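Sobre nós

Olá! Eu sou a Despina Ristić e a Honeven é a minha livraria de livros usados (e um bocadinho a minha sala de estar, confesso). Abrimos em novembro, com uma caixa registadora emprestada, duas estantes tortas e 284 livros que eram quase todos meus. Chorei quando vendi o primeiro, um guia de aves com a capa colada a fita-cola, e depois fui a correr contar à Zdenka!

A Zdenka Hodžić é a minha sócia e a pessoa que sabe onde estão as coisas. Eu compro por entusiasmo, ela arruma por assunto, e lá nos vamos entendendo. Hoje temos quase 1000 títulos na loja, com muita literatura de viagens, romances em várias línguas, banda desenhada e uma secção de culinária que cresce mais depressa do que devia.

Compramos bibliotecas pequenas e também aceitamos trocas. Traga os livros num saco, numa mala, como der jeito, que nós vemos tudo consigo ao balcão. Só não ficamos com manuais escolares nem enciclopédias (já tentámos, ainda temos uma inteira no corredor). O que trocar fica em crédito, sem prazo.

Ao fim da tarde, às seis e meia, há clube de leitura na sala de trás. Quem escolhe os livros é o Fatos Ionescu, que tem um fraco por histórias de gente perdida no deserto, e por isso já atravessámos uns quantos.

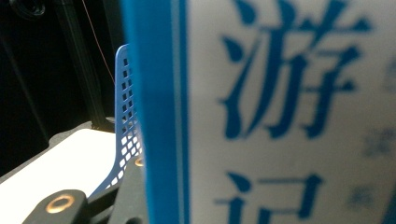 O clube é gratuito e não é preciso ter lido até ao fim, eu própria fico muitas vezes a meio! Há chá, há bolachas e há discussões acesas sobre tradutores. Se quiser sugerir um título, escreva-o no caderno verde que está junto à porta.

Também enviamos encomendas pelo correio, embrulhadas em papel pardo pela Zdenka, que faz uns cantos perfeitos. Para tudo o resto, passe por cá ou telefone de manhã, que é quando eu atendo.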